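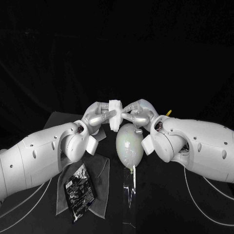 Shipping a ceramic lamp base cross country, how much padding is enough??

Posted in Moving & Mailing

Hi all. Selling a tall ceramic lamp base to a buyer three states over and I have never mailed anything heavier than a sweater. It's a Casari, the old glazed kind with the narrow neck, no shade. Weighs 9 pounds on my bathroom scale. Buyer paid already and wants it by the end of May so I do have a little time but not tons.

What I've got: one big box from a Pukton space heater (decent shape, one corner a bit soft), a roll of bubble wrap, a stack of newspaper, and four slabs of white foam that came with the heater. Plan was wrap the lamp, stand it up between the slabs, stuff paper in the gaps, tape it shut. My sister says that's not enough and I need two boxes. Is she right or is she just being my sister?

Also – do I leave the cord on? It comes out the bottom through a little hole and I don't love the idea of rewiring it. And insurance, worth it? Sold it for a good bit more than I expected and would hate to refund.

Sorry for the wall of text, typing this on lunch.

– marlo_1511

Sudheer Bangera

Your sister is right. Two boxes.

I've mailed a lot of pottery, mostly vases and a few lamps, and the ones that broke were nearly all single boxed. Small box holds the lamp tight. Big box holds the small box, with padding on all six sides. Top and bottom too, people forget the bottom.

What I'd do in your shoes:

Take off the harp, the socket shell if it comes easy, any finial. Bag the small bits and tape the bag to the inside wall of the inner box. Not to the lamp. Tape on old glaze can lift it.

Leave the cord on. Coil it loose and wrap it in paper on its own so the plug can't knock against the ceramic. The plug is a little hammer in there. I lost a nice green base that way, chip the size of a dime right on the foot.

Neck is the weak spot. Build it up with rolled paper untill it's as fat as the body, then bubble wrap the whole thing so you end up with a plain fat tube. Bubbles facing in. Three or four layers, tape wrap to wrap.

Lay it on its side in the inner box, don't stand it up. Tall and standing means all the weight comes down on the foot when it gets dropped, and it will get dropped.

Your foam slabs: good, use them in the outer box. But those are molded to fit a heater, so they'll have hollows and ridges in the wrong places. Cut them down with a bread knife into flat pieces. Do it outside or over a tub, the crumbs get everywhere and stick to you. If a piece snaps instead of cutting, fine, use the chunks for corners.

Then do the shake test. Close the outer box, hold the flaps, shake it. You feel anything move, open it up and add more. No movement at all is what you're after.

The soft corner bothers me. I'd get a new box for the outside, hardware store has them cheap. Use the heater box for something else.

Insurance yes. Take photos of the lamp before wrapping, then each layer as you go. Claims people want to see how it was packed and if you don't have that they can drag it out. Save your receipt for the box too.

Drop it at the counter yourself, early in the week. I don't mail breakables on a Friday, don't want it sitting in a hot truck yard all weekend getting other stuff stacked on it.

packrat_lou

just write FRAGILE on every side, big red marker. worked for me 7 times out of 7. never did two boxes in my life, its overkill and you pay for the extra size. newspaper is fine

Teeny in Wastov

Have to disagree with the answer right above mine, the sorting belts can't read. I worked a parcel counter for years. Writing it on there doesn't hurt but don't count on it.

Newspaper is OK for filling but it squashes flat after a day of bouncing, so pack it way tighter than feels right. Also the ink rubs off! If your lamp is a pale glaze put plain paper or an old pillowcase against it first. I got gray smudges on a white Vashisht pitcher and it took forever to get them off.

Measure the outer box before you buy it. Some carriers charge by size once you go over a limit and a box two inches smaller can save you real money. Check the price online, then again at the counter, sometimes they differ.

One more thing – put a slip of paper inside with the buyer's address and yours, in case the label comes off. And tape the seams like an H, top and bottom, real packing tape and not the masking kind.

marlo_1511

Thank you!! OK two boxes it is, told my sister and she's being unbearable. Picking up a new outer one after work. Did not know that about the plug, would have just stuffed it in there. The glaze is cream so pillowcase it is. Will come back and say how it got there.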